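Bradus Fabric Sofa Cover, Kuvville range
Color: Kaimal Gray. Also in Oat and Rust.

Every sofa begins life as a place to sit. Give it a month and it's a dresser with cushions. The Kuvville cover is woven for that second career, with a soft, slightly textured weave that forgives crumbs, naps and gym clothes that were going to be put away after dinner.

It fits most three-seat sofas up to 4 inches wider than they claim to be. Elastic corners, hidden zipper, 400 thread count, tested to 1,000 rubs by a machine in Avholm that has never once complained.

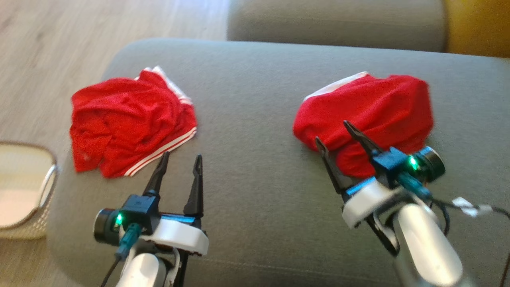

Care

Machine wash cool, zipper closed. Hang to dry. Tumble drying is allowed on low, though the cover will come out wanting to fit a loveseat for around an hour. Iron only if your mother is visiting.

In the box: one seat cover, 3 foam tuck strips, instructions.
Not in the box: patience for the corners.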